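About Cledbridge

The Cledbridge Centre evaluates grippers, arms, cameras and controllers for Canadian manufacturers and colleges. Since opening in November, our staff have completed 77 comparative trials, each programme running 12 days.
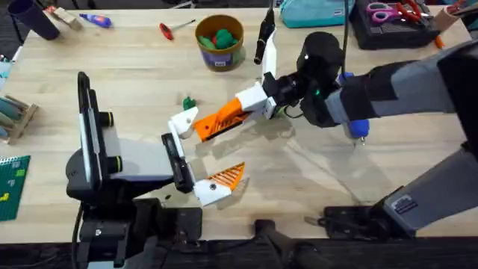
Can we send you our own gripper?
Units are accepted at our Plumham laboratory, provided a mounting drawing comes with them.

Every fingertip design is cycled 300 times before results are released – favourable or otherwise – to the client.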